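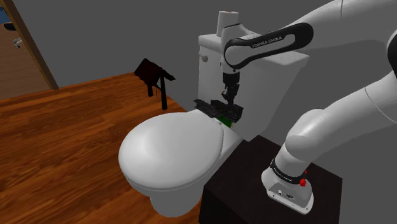
October, 16:20
From: Folasade Tijani
To: the bench rules list
Re: Draft 2 of the simulation rules, section on "finished"

Ibrahim Eze wrote:

> I've read draft 2 and I'm mostly happy, but I think section 4 is too
> strict. It says a simulated task may not be reported as passed unless
> the pass rule was written down before the first run. In practice we
> don't know what a good finish looks like until we've watched the arm
> try it a few times. For the bathroom set in particular, the lid task
> went through several versions before we settled on what we meant by
> "placed". If section 4 had been in force we'd have had nothing to
> report all summer.
>
> I'd also drop the bit about contact force. It's a simulation. Nothing
> gets broken.
>
> Could we say "should" in place of "must" and move on?
>
> Ibrahim

Ibrahim, thank you for reading it. You are one of two people who did, and the other one is Lauri, who wrote half of it.

I don't want to move on just yet. I went back through the bathroom set at the weekend with a pot of tea and the Serau logs, and I'd like to put what I found in front of everybody before we swap a must for a should.

There were 1000 runs of the lid task. The job, as the task card has it, is to set the held object down on the closed lid of the toilet and let go. Our report to Cuvard gives 574 passes. I rewrote the check from the words on the card and got a different number, so I went looking for the reason. The check we used counts a pass when the object's centre is over the lid and close to it. It says nothing about the fingers being open. An arm that hovers a whisker above the lid with its grip tight shut, as if it had been told a story about the last person who let go, passes. It passes very quickly, too, which did our average time no harm at all.

I'm not accusing anyone of anything. I approved that check. My initials are on it, next to a remark saying "fine for now", and I would like that phrase banned in draft 3 if anyone will second me.

So, on "we don't know what a good finish looks like until we've watched it". I agree, and the draft already allows for it. Paragraph 4.3 says you may have as many trial runs as you like, provided they are marked as trials and kept out of the totals. You watch, you argue, you write the rule, you freeze it, and then you start counting. If the rule turns out to be daft you thaw it, change the version number and start again from nought. Uchenna's group have worked that way on the Belhaj kitchen tasks since spring and they still seem to get home for supper.

On contact force. True, nothing breaks, and the simulated toilet will never send us a bill. But the people downstream are going to put this on a real Franka arm, and if our best-scoring policy gets its score by leaning on the lid near the hinge, they will find out in porcelain. I'm not asking for a limit on every task. What the draft asks is that force is logged and that the highest value goes in the report, where a reader can wince at it in private.

Two smaller matters while I have you all.

First, the base. The lid task has the arm mounted on a table beside the toilet, and the table height isn't written down anywhere except in the scene file. Bukola tried to rebuild the layout from our write-up and ended up with an arm that couldn't get over the tank without knocking the toilet roll off the top. She asked whether the roll was part of the task. It isn't on the card. It isn't in the check either, so at present a policy could bat it into the next room and still pass. I suggest a new line in section 5: anything movable in the scene is either listed as "may be disturbed" or it counts against you. Please send better wording, mine sounds like a notice in a guest house.

Second, seeds. We said we'd publish them. The Ania folder has a file called seeds_final and another called seeds_final_used, and they don't match. Lauri, is the second one the truth? If so could the first one be quietly put to sleep.

What I propose, then:

4.1 stays as "must".
4.2 gets a sentence saying that if the card says "release", "put down" or "leave", the check has to look at the gripper.
4.3 stays, with an example, seeing that it was missed.
4.6 (force) is logged and reported, with no limit unless the card sets one.
5.4 new, on things that may be disturbed.

I'll rerun the lid task under the new check once the wording is agreed. I've asked for 3000 runs this time and been told the cluster will have room in the evenings. The number will be lower than 574 in the thousand. I would sooner we told Cuvard that ourselves, and I've a draft of the letter if anyone wants to make it less grovelling.

Objections to the list please, and not to me in the corridor, where I will agree with anything to get to the kettle.

Folasade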